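Istside launches Jero, a sorting and repacking service for mixed household goods

Press information, June

Istside is pleased to announce the start of Jero, a new service for shops and charities which receive mixed goods in large quantities and have no place to sort them. The service is open to new customers from this month, and the first two customers, the second-hand chain Gesine and the toy and clothes bank Hsueh, are already using it.

Many organisations know the problem well. A delivery arrives and everything is together: slippers with toys, a children's hat with a kitchen cloth, a single glove without its partner. The staff must leave their usual work and spend the afternoon on the floor with boxes. Often the goods are put in a back room and wait there until the season is already over.

With Jero, the customer sends the goods in any box or bag. At the Istside hall the contents are tipped into large grey bins and taken out again item by item. Every item is looked at, given a category and placed with others of its kind. Pairs are put together before packing. Items which cannot be sold or given away are kept separate, and the customer decides what shall happen with them.

"Our customers asked us for a simple thing," says Mayu Hayashi, head of services at Istside. "They want to open a box and find inside only what is written on the label. When the label says children's slippers, size small, then it should be children's slippers, size small. We have worked two years to be able to promise this."

The hall has space for 200 bins at the same time. In the test period the team handled up to 2000 items in one working day, and soft goods made the largest part of them. Soft goods are considered difficult, as they have no fixed shape and like to lie on top of each other. For this reason Jero keeps the quantity in each bin low, so that each item can be reached well.
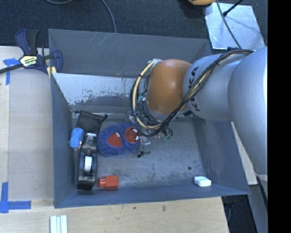
The price is calculated per bin and not per item, which makes it easy for the customer to know the cost in advance. Collection is included inside the city area. For customers outside, Istside can arrange transport at an extra charge. There is no minimum contract period, and a first bin can be booked as a trial.

Gesine will use the service for its nine shops, mainly for shoes, slippers and soft toys. Hsueh has chosen Jero for the preparation of its winter parcels, which are packed for families with small children. "We receive many lovely things, but we receive them all mixed," says the Hsueh office. "Now the parcels can be prepared by age, and we can answer much faster when a family is asking."

Later in the year Istside plans to add books and small kitchen goods to the list of accepted items. Electrical goods, glass and food are not accepted at the moment.

Visits to the hall are possible in the morning from 9 o'clock, after agreement with the office. Interested organisations and members of the press are kindly asked to contact Mayu Hayashi at the Istside service desk.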